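Can a Machine Do It Yet? Frequently Asked Questions

Home | Chore Tracker | FAQ | Write to Us

Last revised in January. Answers get shorter as the questions get more hopeful.

What is this page?

Grovia keeps a running list of household and shop-floor chores and marks each one Yes, Sort Of, or No. People write in about the list. This page exists so we can stop typing the same replies.

How many chores are on the list?

1,150 at the moment. It was 1,000 until we let readers suggest their own, which is how "getting the fitted sheet to be a rectangle" got in.

Can a robot vacuum my floor?

Yes. It will also eat one sock and need rescuing from under the radiator. We still mark it Yes. Standards have to start somewhere.

Can a robot put flowers in a vase?

Sort Of, and we are being kind. A bouquet is a bad thing to grab. The stems slide past each other, the wrapper crackles and shifts, and the petals bruise if you so much as look at them. A person does the whole job while talking on the phone. A machine has to decide where the bouquet ends and the sleeve begins before it can even be wrong about how hard to squeeze. 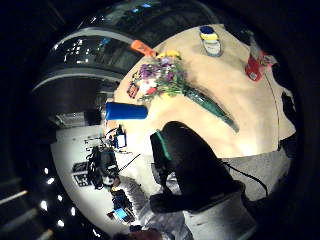
Wysocka wrote to say that we grade too hard, and that a florist in her town would hire any machine that could strip leaves all day without sighing. Fair point. Leaf stripping is now its own entry, separate from arranging. It is also marked Sort Of.

Why do factory robots look so good and home robots so bad?

A factory brings the part to the same spot, facing the same way, all shift long. Your kitchen does none of this. The Drarneo packing line in Stovport moves 80 cartons between coffee breaks, and every carton is the same carton. Put a grapefruit on that line and watch everyone come running.

Can one clear a table?

Sort Of. Plates alone are close to a Yes. Mixed tables are where the trouble starts, as each item wants its own grip and its own idea of which way is up. We ask for the whole table or no credit. A tall blue tumbler with a silver lid is a friendly shape that almost any gripper can close around, but lay a loose bunch of flowers next to it, stems running off toward the edge, and the easy pick now comes with a neighbor that can be crushed or dragged along. Most machines we have followed take the cup and then think about their lives.
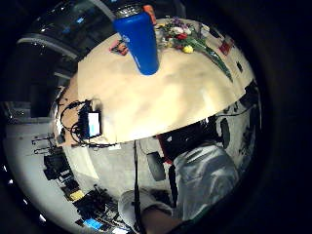

What about folding laundry?

Sort Of. Towels are coming along. Shirts are slow. We once timed a shirt and then went and had lunch. Our chore list gives no points for a fold that you could have beaten by wearing the shirt instead.

Do you count it if a person is steering?

No. Remote control is a fine way to teach a machine, and a person wearing or holding the gripper is a fine way to collect practice runs. Neither one means the chore is done by a robot. It means the chore was done by a person with extra equipment. We have had 2 complaints from companies about this rule and have kept both letters.

Why is grasping still so hard? My toddler can do it.

Your toddler has skin. When your hand closes on something, you stop needing to see it, and your fingertips take over. A machine that relies on its cameras loses the view at the worst moment, just as the fingers get close.

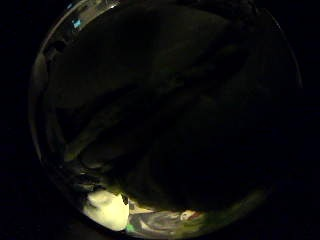
Touch sensors help with this, and they get better each year, but they wear out, they cost money, and they have opinions about dust. Until they are cheap and tough, expect a lot of careful hovering.

When will a robot do all my chores?

Please see the other answers.

Can I suggest a chore?

Yes. Tell us what it is, how long it takes you, and what counts as finished. "Clean the garage" will be sent back. "Sweep the garage floor and put the broom away" will be added and marked No, on account of the broom.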